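Murkeck Home Charging Station, Model 85

Overview
Specifications
Installation
Warranty and Service

The Murkeck Model 85 is a wall-mounted Level 2 charging station for battery electric and plug-in hybrid vehicles. It is intended for single-family homes, townhouses with assigned parking, and small workplaces. The unit may be mounted in a garage or on an exterior wall, and it operates on a dedicated 240-volt circuit.

The station replaces the earlier Cinari wall unit, which remains covered by its original warranty. Owners of the Cinari may keep their existing mounting plate. The bolt pattern has not changed, although the conduit entry has moved from the rear of the housing to the bottom.

Charging and Scheduling

Charging begins when the connector is seated in the vehicle inlet and the vehicle confirms that it is ready. Owners whose electric utility offers lower overnight rates may set a start time at the front panel or through the Murkeck account page. A schedule set in the vehicle takes priority over one set at the station. If both are in use, we recommend that one be turned off.

The output current is selected by the installer to match the circuit breaker and should not be changed by the owner. Where an electric range, a water heater and a charging station draw from the same household panel, the optional load monitor lowers the charging current during periods of heavy use, such as the early evening when meals are being prepared.
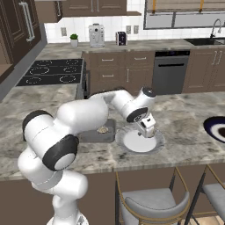

Full current is restored once demand has fallen and stayed low for 13 minutes. The load monitor is installed at the main panel by a licensed electrician and cannot be added to the Cinari unit.

Specifications

Input: 240 volts AC, single phase
Maximum output: 40 amps
Required breaker: 50 amps
Connector: SAE J1772
Cable length: 25 feet
Enclosure: suitable for indoor or outdoor use
Maximum installation altitude: 2000 meters
Stored session records: 1000
Colors: gray, white

When the session memory is full, the oldest record is overwritten. Records may be downloaded from the account page at any time.

Installation

All installation work must be performed by a licensed electrician and must meet local code. Many jurisdictions require a permit. The Whitelaw pedestal is available for driveways and parking areas where no suitable wall exists, and is sold separately.

Before requesting a quotation, please have the following information ready:

Make and model year of the vehicle
Rating of the main electrical panel
Distance from the panel to the parking space
Major electric appliances in the home
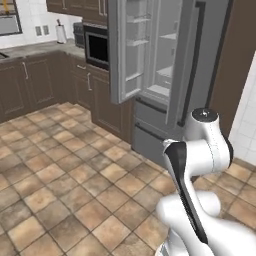 Homes with a panel rated below 100 amps may require a service upgrade. The cost of an upgrade is not included in the standard installation price. A site visit can be arranged through the Bellton service center, and the visit fee is credited toward installation if the order is placed within 30 days.

Care

The cable should be returned to its holder after each use and kept clear of vehicle tires. The housing may be wiped with a damp cloth. Pressure washers and solvents must not be used. A station with a damaged cable or connector should be switched off at the breaker until it has been inspected.

Warranty and Service

The Model 85 carries a three-year limited warranty on parts. Damage caused by incorrect wiring is excluded. Registration should be completed by the original purchaser using the serial number on the underside of the housing.

Fleet and workplace inquiries: Ngaio Kingi, Commercial Accounts, Bellton

Page last revised Jan 24, 2023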